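Fodport – teleoperated demonstration bench, pre-session checklist
Site: Galtness, bay 4. Checked 20/12/2024. Sheet 2237.

1. Emergency stop within reach of the person driving. PASS.
Comment: Reachable, but only with the left hand, and the left hand is usually on the controller.

2. Controller dead-man grip releases the arm. PASS.
Comment: Tried 8 times, released 8 times. The Drovus manual says one try is enough. I don't agree.

3. Hand-guiding mode, force limit set. FAIL.
Comment: Limit was left at the value from the last job. Set again and locked. The sheet before this one was ticked all the way down, so I doubt anyone looked.

4. Finger pads and pivot bolts secure. PASS.

5. Lag between controller and gripper under the agreed limit. NOT CHECKED.
Comment: Kravets supplied a figure but no way of measuring it. I won't sign for a number on trust.

6. Task rehearsed in simulation before going to the real arm. PASS, with doubts.
Comment: Grasp of the tall white block, fingers on either side. A rendered block tells us the fingers can be driven to the right place – it tells us very little about grip, weight or what a tired operator does after 20 goes.

7. Failed demonstrations kept and labelled. FAIL.
Comment: Deleted again. The success rate on the wall means nothing until they are kept.

Result: simulation may continue. Real arm stays off until 3 is rechecked and 5 and 7 are closed.
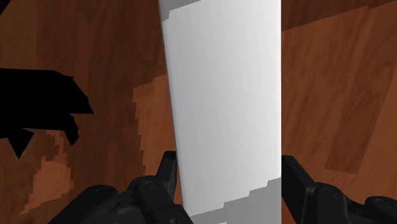
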